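ARNEN COMMUNITY HALL ASSOCIATION
Minutes of the Regular Meeting, 2026-06-06

Present: Isla Imrie (presiding), Kirsty MacKinnon, Elspeth Leckie, Eilidh Urquhart
Apologies: Beathag McIver
Minutes taken by: Elspeth Leckie

1. Minutes of the previous meeting
The minutes of the March meeting were approved with one correction. Under item 4, "Geddes Room" should read "Skasimau Room."

2. Children's bag table
Ms. MacKinnon reported on the table in the Skasimau Room, which has been in use since March as the place where children attending the Saturday sessions leave their bags. She stated that the arrangement was generally satisfactory but that straps left hanging over the front had been caught by people passing to the kitchen. The meeting considered the layout of the table and what may be placed on it.

It was agreed that backpacks shall stand at the right-hand end, with straps and buckles brought up onto the tabletop, and that the front edge shall be kept clear. Flat boxes may lie toward the middle. Coats are not to be placed on the table.

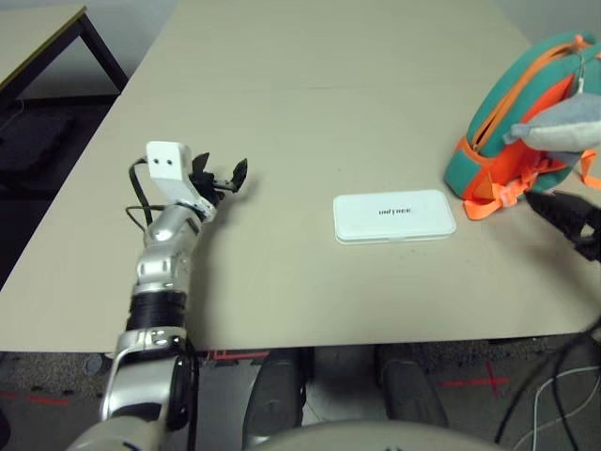 Eilidh Urquhart asked whether toys clipped to the outside of bags should be taken off and put inside before the session. Two families had spoken to her in the spring about key rings and small plush animals going missing, and in each case the item had been found under the radiator – still with its clip. She would prefer a short note to parents over a rule.

The presiding officer agreed that a rule would be difficult to apply to the younger children, who use the toys to tell one bag from another. Ms. Leckie observed that several bags of the same color had been taken home by mistake during the winter, and that an attached toy was a help in this respect.

RESOLVED: That toys may remain attached to bags. Parents are to be asked to check the clips and to write the child's name inside the bag. Ms. Urquhart will draft the note.

3. Unclaimed items
Items left after a session will be kept in the hall office for 7 days and then moved to the cabinet in the rear corridor. Ms. MacKinnon will keep the list. Boxes are not to be opened by session helpers unless there is no other means of finding the owner.

4. Shelving
A written quotation was received from Vostis for a run of low shelves with hooks, in the amount of $499, delivery included. The balance of the furnishings fund stands at around $1000. Ms. Leckie questioned whether shelves were needed if the table continued to serve. Ms. Imrie noted that the table is required for the annual supper and would have to be cleared on that occasion in any case.

It was moved by Ms. MacKinnon and seconded by Ms. Urquhart that the quotation be held over until Ms. McIver has measured the wall beside the door. Carried.

5. Other business
The hook on the inside of the Geddes Room door is loose. Ms. Imrie will attend to it.

There being no further business, the meeting was adjourned.

Comments (3)

Beathag McIver
Sorry to have missed this. I can measure the wall next week – does the figure from Vostis include fitting?

Elspeth Leckie
Delivery only. I will ask them about fitting.

parent_of_two
Glad the toys are staying on. My daughter would never find her bag otherwise.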